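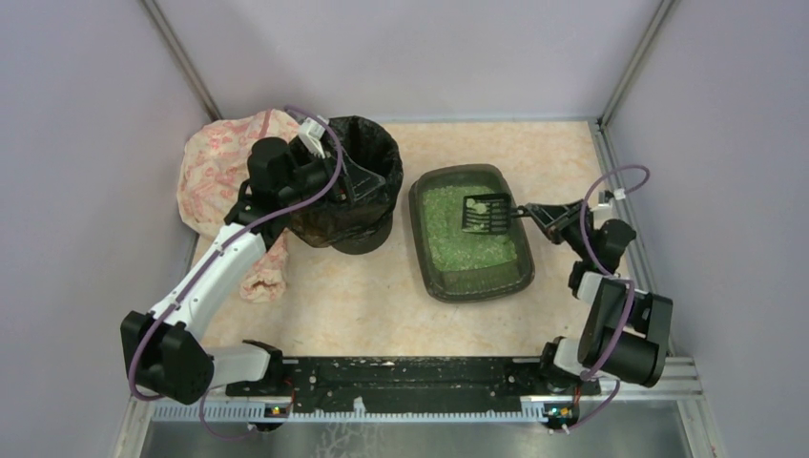

I held out against crystal litter for years, mostly out of stubbornness and partly because the clay stuff was what my mother always bought and I figured cats were cats. Then a bag of Neltlow crystals went on sale at the pet store over in Wandach and I caved. It's a pale green litter, and it looks pretty nice in a dark green tray (I have a soft spot for things that match, even when the thing is a cat toilet). I scoop with a plain black slotted scoop, a black trash bin sitting close by with a bag folded over the rim, and that's the whole setup. So, how is it?

Mostly great! The dust is the big one for me. With clay I'd pour a fresh bag and have to leave the room, and there'd be a gray film on the baseboards by evening. With this I pour, I shake the tray a little to level it, done. There's a small puff at the bottom of the bag and I've learned to just not use the last handful.

Smell control is good for the first couple of weeks and then it drops off fast. The bag talks about a full month, and maybe that's true if you have one tiny cat who drinks like a bird. I've got two, and one of them is a large gentleman. I top up at the halfway point and stir it every morning, all the way to the corners, and that buys me several more days.

Now, scooping. If you're used to clay you'll need to slow down. Most of the liquid soaks into the crystals, so you're mainly lifting out solids plus the odd small clump, and you want to tip the scoop and give it a gentle wiggle over the tray before you head for the bin. My first scoop was a cheap one with narrow slots and it hung on to half the litter. I swapped it for a Plomino with wider slots and the clean crystals fall right through. If you get the litter, check your scoop before you blame the bag.

Tracking is my one real gripe. The crystals are light and they bounce. I've stepped on them barefoot at 5 a.m. and said words. A mat helps, a tray with a decent raised rim helps more, but you'll still be sweeping.

I'm on my third bag and I've got a fourth in the closet, so I guess that's my answer. Four stars, and I'd go up to five if they made the pieces a little bigger.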